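Folding cell rules — what do you actually enforce?
Board: Teleop and Manipulation > Safety and good practice

bracketbarn
Mar 8, 2026
Rewriting the one-page rules sheet for our cloth bench at Jodside. Old one is from July and half of it is about a gripper we don't have anymore. Want to hear what other people really hold to, not what's on the wall.

Draft so far:
- fingers open and empty before anyone reaches over the table
- one garment on the table at a time
- nobody inside the tape while the arm is live. tape is 35 inches from table edge
- wrist camera checked at start of every shift, lens wiped
- stop button tested every morning, initialed
- 30 minute limit per operator then swap

What's missing? What's dumb? 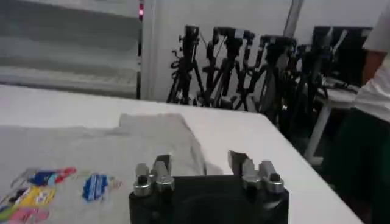
Wrist view, fingers open, shirt on the table.

lintroller_71
Tape distance means nothing without your arm's reach. 35 from the table edge could be fine or could be well inside the envelope. Measure from the base at full extension plus whatever the gripper adds, then add margin for stopping distance. Put THAT number on the sheet.

Also somebody is standing pretty near the table in your pic. Right side. Is that inside or outside the tape?

bracketbarn
Outside. But fair, hard to tell from there. Reach point taken, will redo it from the base.

quietservo
I'd put the tripods on the sheet before the lens wipe. Four of them bunched up against the wall with cable hanging off, and a walkway has to go somewhere. Our rule: no tripod legs crossing, cables tied to the leg, nothing dangling lower than the head. Takes a minute. We had one go over and it pulled the camera out of calibration, lost a whole afternoon of data.

ohmsteadfast
Disagree on legs crossing. In a small room you can't avoid it if you want the angles. Sandbags and a taped floor mark for every foot, done. If a foot is off its mark you recalibrate. Been doing it that way at Retstead with no trouble.

quietservo
Sandbags don't stop anyone tripping

ohmsteadfast
Neither does a cable tie?? Keep people out of there, that's the fix.

murk_bench
Murkance folks here. Few things
1. "fingers open and empty" — good rule but WHO checks. We say it out loud. Operator says "open", the other person says "open" back, then hands go in. Sounds silly for a week.
2. 30 min swap is too short for us, we lose time on hand off. We do 45 and a real break.
3. printed shirts vs plain. if your folding data is mostly shirts with graphics like that one you want a rule for how they start. face up, face down, random. Write it down or every operator makes up their own

bracketbarn
Stealing the call-out. Start pose we do at random, drop it from chest height and only straighten if it's hanging off the table. Not written down anywhere so yeah, adding.

togglehouse
Open fingers is not a safe state. Sorry but I see this on every sheet. Open just means not closed. If the drive is still powered it can close on you. Rule should be arm stopped, drives off, THEN hands. Gripper state is a nice extra.

lintroller_71
^ this. Shouldn't be on the sheet as the first line at all.

murk_bench
If we killed drives for every shirt reset we'd get maybe a third of the episodes. Ours is force limited and slow, and the risk assessment covers reaching in with it paused. Depends on the cell.

togglehouse
Then the sheet should say "paused per the assessment" and the date of the assessment. New people read "open and empty" and think that's all there is to it. And force limits get measured with the fingers you have mounted. Change the fingers, measure again. Those metal ones in the pic are not the same as soft pads.

bracketbarn
ok that one stings, we swapped fingers and I don't think anybody redid it. Going to check with Dhillon, they did the first assessment for us. Until then drives off for resets.

quietservo
good call

ohmsteadfast
One more for the pile, loose clothing. Sleeves, lanyards, hoodie strings. Short sleeves or rolled up past the elbow for whoever does resets. And a limit on how many people in the room, ours is 3.

bracketbarn
Version 2:
- arm stopped and drives off before hands go over the table
- call out "open" and get it back
- keep-out line measured from base, full reach + gripper + margin, number TBD
- tripod feet on marks, cables tied (you both win)
- start pose: random drop, straighten only if hanging off
- no loose sleeves or lanyards, 3 people max
- any finger change = new force measurement before use
- stop button every morning, initialed
- swap at 30, might go longer, will try it

Will post the keep-out number once I've measured it.

lintroller_71
Put the payload in there too, stopping distance changes with it. Not much for a tshirt but somebody will put jeans on it eventualy

togglehouse
And a version number on the sheet. Please.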